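Blue Tray Questions: Sorting Small Things Without Losing Your Mind

Since the Picard sorting page went up we've had up to 700 messages about trays, most of them lovely and a few of them very long. The questions that keep coming back are gathered below.

Why do you always go on about a tray?

Because a tray gives small things a place to be! Tip a jar of bits onto a bare table and half of it rolls off towards the skirting board. Put a tray under it first and everything stays put, and you can carry the lot away when it's time for tea.

Does the colour matter?

More than you'd think. I love a strong blue, as brown and reddish things show up so well against it (seed pods, bark, dried roots, old leather offcuts). White on white is hopeless and I won't be talked out of that.

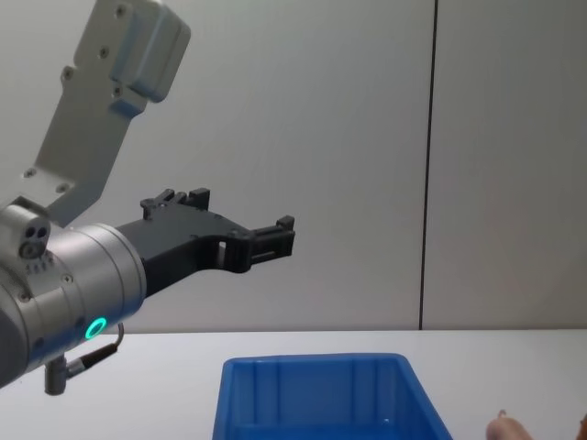
If you mostly sort pale things, such as shells or buttons, blue still does the job. For blue beads you'll want something else, obviously. A cream baking tin is fine.

Do I need a special table?

No. Any flat one will do, as long as it's clear. I take everything off mine before I start, even the mug, and I like a plain wall behind it so there's nothing to look at except the sorting. Wipe the top down first and let it dry.

What sort of sides should the tray have?

Ribbed and slightly flared, if you can get them. The ribs help to stiffen thin plastic, and the flare lets your hand get right down into the corners without scraping your knuckles.

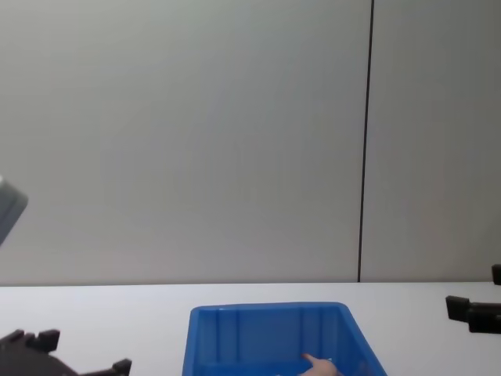 A rolled rim is a treat too, much kinder on the fingers when you're carrying a full load upstairs. Check the corners for cracks before you buy second-hand.

How many things can I sort in one go?

I once got through 2,000 seeds on a Saturday and enjoyed every minute, but 14 or so handfuls is plenty for most people. Stop when you start putting things in the wrong pile.

Should the tray go longways or sideways?

Longways, with the short end nearest you. You work from the far end back towards yourself and there's room at both sides for your pots.
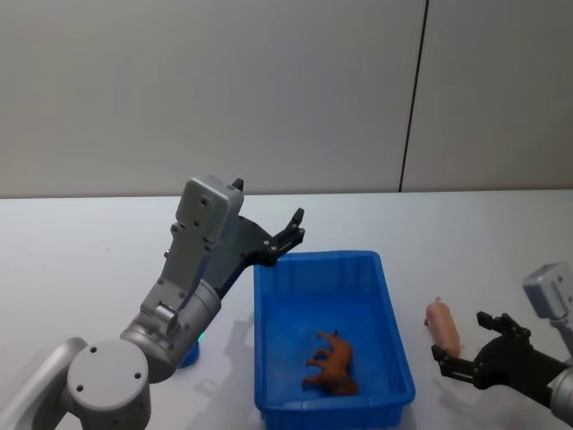 Sideways for me, sorry! I'm left-handed and a long tray pointing away from me means I'm forever leaning over the stuff I've already done. Dendano

Fair enough, and plenty of you agree. Try both for a week and keep whichever your back prefers.

What about one awkward piece that doesn't belong anywhere?

Leave it in the tray until the end. Odd lumpy bits often make sense once everything else has gone.
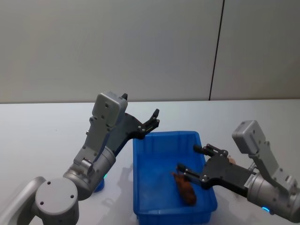
One piece left in the tray, towards the right.

How do I clean it?

Warm water, a drop of washing-up liquid and an old toothbrush for the ribs. Stand it on its end to drain.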